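Opinion > Small Business > Shop Local

Please stop giving me a loyalty card

4 min read

I have 16 loyalty cards in my wallet and no room for money, which suits the shops fine, as most of them would prefer I tapped. One is from a bakery that closed. One is from a barber I visited once, in an emergency. If I have my hair cut there another eight times I get a free comb.

I like small shops. I'd walk past two supermarkets to buy a worse onion from somebody who knows my name. What I can't stand is being managed by them, and the loyalty scheme is where it starts. My local café, Latent, used to have a paper card and a rubber stamp shaped like a bean. Then a firm called Tuvarix sold them an app. Now I hold up a queue of grown adults while my phone asks whether I'd like to hear about oat milk.

Korkor Bawa has the hardware shop two doors down and has never run a scheme of any kind. I asked her why and she looked at me as though I'd asked why she didn't keep a goat. "They come in when something's broken," she said. "I can't make it break more often."

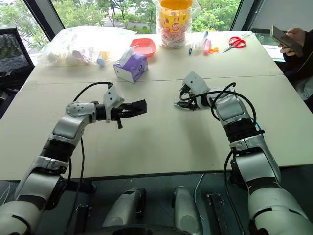 A loyalty scheme costs a small shop more than it admits. Kofi Lamptey, who does the books for half our high street, worked out that one of his clients gave away 637 free coffees in a year, nearly all to people who would have come in anyway. The same client was paying £40 a month for the software. The sales pitch is always that the dull work gets done for you, leaving the owner free to chat. I've no quarrel with machines doing dull work. Put two robotic arms over a plain white table, one with a black gripper and one with a white, and I can think of plenty of stock I'd like them to sort. Remembering that Mrs Bondarchuk takes her tea weak is a different sort of job, and the girl behind the counter was doing it for nothing.

I did once fall for a scheme completely. Grastex, the dry cleaner's, gave points, and I reached 174 of them before asking what they were worth. A hanger, as it happens. I took the hanger. It's a decent hanger.

What would I like instead? A shop that opens when the sign says it will. A chair, if there's a wait. Somebody who'll tell me the cheaper one is just as good, as Korkor did with a tap washer in August, losing herself the price of a sandwich and gaining a customer until one of us dies. Latent could bring back the bean stamp as well. I wouldn't collect them. I just liked the noise it made.

23 comments · 58 shares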